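Small Kitchen Shelf and Fruit Basket: Your Questions

Last updated: December

Posted by the Home Storage Desk

These are the questions we get most often on the phone and at the counter about tabletop mesh shelves and the baskets people keep on them. If yours isn't answered, the contact line is at the bottom of the page.

Does the shelf need to be fixed to the wall?
The low units stand on their own. Put one on a level table or counter, push down on each front corner and see if it rocks. If it does, try a different spot before you try to bend the frame. For anything taller than the low unit, ask us for the wall strap.

How do I get the Hiltbridge unit out of the box and together?
The mesh panels go up first, then the boards drop in. Leave the screws loose until all the panels are standing, then tighten them. It takes one person, but a second pair of hands helps with the back panel.

Can the bottom board sit right on the table?
Yes. Wipe the table first. Crumbs and grit under the board will scratch a painted or glossy top when the unit gets pushed around. Felt dots are fine if you want to raise it slightly.

Will a square basket fit in the lower compartment?
Measure the depth of the board and the widest part of the basket, including any handles. A basket can hang over the front a little without trouble as long as most of its base is on the board. If it tips when you put fruit toward the front, it is too far out.
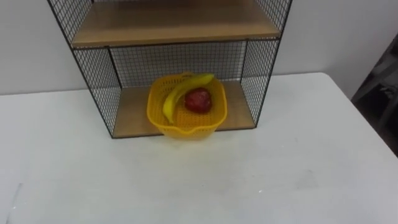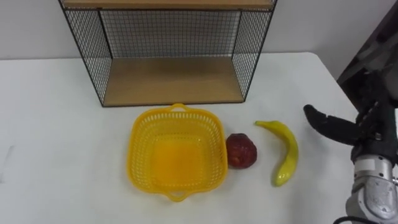 Home Storage Desk, Orovel Housewares
Yellow basket, black mesh shelf with wood boards

Should I fill the basket on the shelf or on the table?
On the table is easier. Take the basket out, set it in front of the unit, put the fruit in and slide it back. You can do it in place if the opening is tall enough for your hand and the fruit together.

Can apples and bananas go in the same basket?
They can, but they will ripen each other faster. If you eat them within 2 days it makes no difference. Otherwise keep the bananas on the upper board and the apples in the basket.

Is a basket with holes better than a solid bowl?
For fruit, usually. Air gets to the underside. A solid bowl is better for berries or anything that leaks. Put a folded paper towel in the bottom of the basket for soft fruit, and change it when it gets damp.

How do I clean the mesh?
Dry brush first, then a damp cloth with dish soap. Don't soak the panels. Water sits in the corners where the rods meet and you may get rust there. Dry with a towel the same day.

And the boards?
Damp cloth only. No bleach, no scouring pads. If a board gets a ring from a wet jar, let it dry overnight before deciding whether it is a real stain.

Can I put the basket in the dishwasher?
The Zilance baskets, top rack only. For other brands, check the underside or wash by hand.

I lost a screw. Do you sell them singly?
We sell them in bags of 4. Bring one of the old ones with you, or tell us the model. Tannous units take a shorter screw and the two are not interchangeable.

What is the return period on shelves?
Bring it back with the receipt and all the panels. The box can be open. We can't take back boards that have been cut or drilled.

Phone orders are not taken on Monday.

Contact: Home Storage Desk, extension 400
© Orovel Housewares. All rights reserved.
Back to top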